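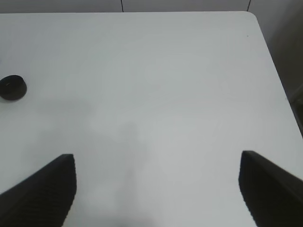

Rules for a Robot That Works With a Teapot

Reading time: 3 minutes
Last updated: May

A robot arm does what its program says. It does not know that a pot can be heavy, that a lid can slide, or that a person's hand is soft. People have to plan for those things before the arm moves. The plan is written down as a set of rules.

At the Bestau workshop, the rules for handling a teapot fit on one sheet of paper.

Rule one: keep the work area clear

The work area is all the space the arm can reach. Only the things needed for the job may be on the table. Pencils, snacks and phones stay somewhere else. A robot may treat a forgotten pencil as part of the job, or hit it without slowing down.

People stay out of the work area too. At Bestau, a line on the floor is set 700 millimeters from the table. Visitors stand behind it whenever the arm has power.

Rule two: approach slowly

The robot's hand is called a gripper. This kind has two fingers that open and close. The fingers must be wide apart before they come near an object, and the arm must slow down for the last part of the trip.

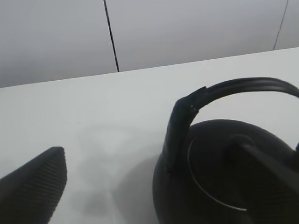
Slow speed gives the operator time to press the stop button. It also means that a small mistake causes a small bump. The speed limit near an object is 20 millimeters per second – slower than most snails would need to worry about, but fast enough to finish the job.

Rule three: limit the squeeze

Grip force is how hard the fingers press. Too little, and the object slips. Too much, and it may crack. The operator sets an upper limit before the test starts, and the program is not allowed to go over it.
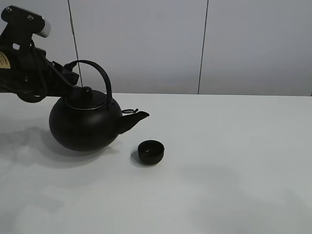

Practice runs are done with an empty pot. Water is added only after the same movement has been repeated without a fault, and hot water is never used. A spill can damage cables, and a hot spill can burn someone.

Rule four: one person watches

The operator watches the arm and keeps a hand near the stop button. The operator does not read, chat or eat during a run. If anything looks wrong, the operator stops the arm first and looks for the cause second.

Words to know

Gripper: the part of a robot that holds things.
Operator: the person in charge of the robot.
Work area: all the space the arm can reach.

Related
What Does a Stop Button Do?
How the Plinov Arm Bends
Sorting Blocks at Grorisura
Why Robots Need Checkups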